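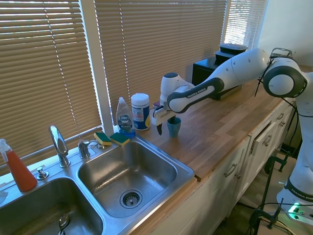
Print this page | E-mail this page

Kitchen arm pre-power checklist, with my comments

I run through this every time before the arm gets power, even if I only stepped out for coffee. It lives on a clipboard by the door. The project is called Mevavier, and the kitchen belongs to the Solanki workshop, so be nice to it!

1. Clamps at the cabinet edge - OK
Tried both by hand, no wiggle. The lower one had worked itself a bit loose in November, so I give it an extra quarter turn now.

2. Base column steady on the floor - OK
Pushed it from two sides. Solid.

3. Cords on the floor - NEEDS WORK
Still a tangle down by the base. I keep meaning to get a cord cover (Bistodach has one in their catalog that would fit) and I keep not doing it. Walk around the other way for now, please.

4. Cables off the upper joint - OK, watch it
Enough slack for the full reach to the sink side. Check that they don't snag on a drawer pull when the arm swings back.

5. Drawers and cabinet doors shut - NEEDS WORK
My pet peeve. Push them all the way in, including the one on the right that likes to creep open.

6. Status light - OK
Green. Any other color and I stop and read the manual before touching anything.

7. Sink area - OK with a note
Faucet off, counter wiped dry before the run. Dish soap and wipes can stay at the back by the blinds, but the taught path has to clear them. I nudged the pick point 17 mm toward the front edge and like it much better.

8. Test object - OK
Plain cups only. The teal one is our regular. No glass, no mugs with coffee in them (yes, I tried).

9. Stop button - OK
Pressed it 2 times, released it, pressed it again mid-move. It's a Stetalance button and the click is lovely.

10. Finger pads - DUE SOON
I swap them every 2,000 grasps and look them over at 1,000. Getting close, so spares are ordered.

First run always at slow speed, one hand on the stop. Items 3 and 5 stay open until I've fixed them and initialed the sheet.

This site uses cookies to remember your settings. Accept | Learn more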